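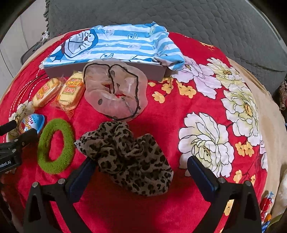 Rajeshwari reckons we should stop pricing up arms altogether until we know what we're spending on fingertips, and she said so twice before I'd got my coat off. Her line is that the arm is a one-off and the soft pads are for ever, like printers and ink. I said printers don't need a bench bolted to the floor. She said ours did, remember Trandthorpe. Fair enough, I do remember Trandthorpe.

Saturday, June 13, 2026. Came in to get the equipment list into some sort of shape, because Paavo wants it before he goes on leave and I've been dodging him.

Where the money stands: we have 2654 left in the small kit pot, and that has to cover everything that isn't an arm. Pads, pins, spare linkages, cables, things to pick up. The arm itself comes out of the big pot and needs three quotes. I've got one (Nambiar, tidy, two pages) and a half (Zenport, who sent me a price for the controller and nothing else, then rang to ask if I'd liked it!). Tillus haven't replied. Will chase.

Pads first, then, to keep the peace. I'd put down 17 pairs for the year and R. thinks that's mad, she'd go for 25 and the better rubber. We split the difference by not deciding. What I do want is to keep the same navy padded tips on both jaws whatever we buy, so we're not comparing one finger with another by accident. Note to self: ask Nambiar if their jaw takes our tips or if we need adaptors, and who pays for the adaptors.

Objects. I'd budgeted nothing for these, which was daft. The soft stuff is what I want more of: scrunchies (the sheer sort and the thick patterned sort are very different jobs, I'd like plenty of both), fuzzy hair ties, snack cakes in clear wrappers, cloths to line the box with. All cheap. But wrappers split and cakes get eaten, mostly by me, so it's a running cost and ought to have its own line. I've put almost 300 against it and Paavo can shout at me.

Tablecloths too. I want a couple of really busy ones, big flowers, plush if we can get it, plus a dull plain one for when we want an easy day. Round table stays, we're not buying furniture.

Still to settle:
Lease or buy for the second arm. Paavo says lease, I say buy, R. says pads.
Service cover. Nambiar want it paid up front, haven't looked at the small print.
Delivery in June or after. If it's June somebody has to clear the bay by the door, and I've got a bad feeling it's me.

Zenport rang again while I was writing this. Let it go to voicemail.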